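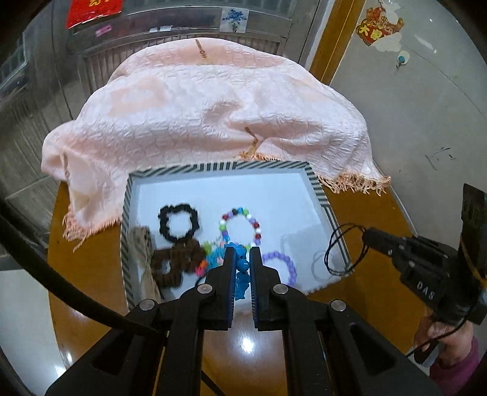

Small soft things: the hair accessories tray

The Jekutex project collects recordings of people doing ordinary jobs with hand-held grippers, so that a pair of robot arms can learn the same jobs from them. The work on this page was done in a home, at a wooden table, with a striped-rim tray of hair ties, scrunchies and beaded bracelets. Yolanda Palomino planned the task and wrote the notes for it.

There is no robot in the room. A person holds a gripper in each hand and does the job with those, and the recording keeps what the gripper's own camera saw along with how far the jaws were open. Each go at the job is called an episode. The hair accessories task has 531 episodes so far, of which 347 have been checked and passed. The others are waiting for a second look or have been put aside.

At the tray

Bright blue bracelet held between the jaws, with the rest of the accessories still in the tray. Beaded bracelets hang differently every time they are picked up, so we ask for plenty of lifts with the same one.

The multicoloured bracelet is in the middle of the tray and the lavender one close by. Bracelets that lie near each other get picked up together unless the fingertips go in nearly upright.

The scrunchies are the easy items. Any part of the fabric will do as a grip, and a new person usually starts on those.

Thin black elastics are the hardest. They sit flat on the tray floor and the jaws have to close right down at the bottom to get hold of one. An episode where the person misses, opens the jaws and tries again is kept, as long as the item ends up where the task sheet says it should.

Notes on two hands

The first version of this task used one gripper. Yolanda changed it after the Wilanwood sessions in January, where people kept steadying the tray with their free hand. The learning system has no use for a bare hand that it can't copy, so the second gripper was added and the free hand went away.

With two grippers the rule is that one may hold an item up while the other goes in for the next. Neither should cross over the other if it can be avoided. People find this awkward for the first ten minutes or so and then stop thinking about it.

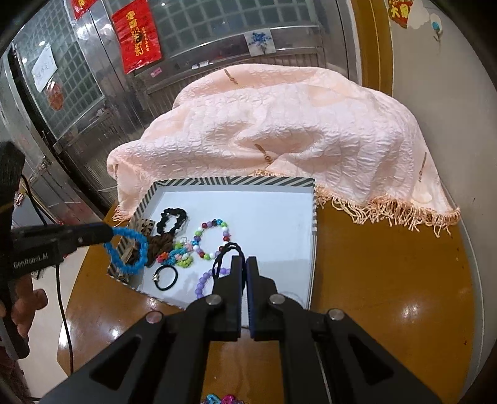 A dark navy hair tie is up on one gripper and the blue bracelet on the other, both over the tray. We want more episodes with both hands full, as the arms tend to wait for each other when they have only seen one hand move at a time. At Virarport the same sheet was run with the items swapped between left and right, and those episodes are stored with these.

Cables should lie clear of the tray before the start. If one comes across the rim during a lift, finish the lift, move the cable, and begin a new episode.

What stays the same and what changes

The tray stays on the table for the whole session. The items inside it are moved about between episodes, by hand, with no set pattern. Please don't lay them out in rows. A tidy tray gives the system tidy habits, and then it can't cope with a scrunchie on top of a bracelet.

The background is left as found. Here that means the pale quilted throw with its peach fringe at the back of the table, the metal door, and the red paper with gold characters. We have asked people in other homes to leave their own things in place too. Clearing everything away makes one home look like the next.

The polished table throws back a lot of light. A bright patch on the wood is fine. If the glare falls on the tray floor and hides an item, turn the tray a little.

An episode is stopped at 90 seconds, finished or unfinished. Most need much less than that. The person says nothing while recording, and notes go on the sheet afterwards: which item was dropped, which one snagged, whether a bracelet had to be shaken loose.

Checking

Every episode is watched through once at normal speed. The checker marks the moment of each grasp and each release and writes down the item by its plain name. "Blue bracelet" and "navy hair tie" are good names. "Blue one" is not, and has caused us trouble already, so episodes labelled that way go back to the person who wrote it.

Next on the list for the same table is putting the accessories into a small drawstring bag. The sheet is with Yolanda and will be sent out once the bag has been chosen.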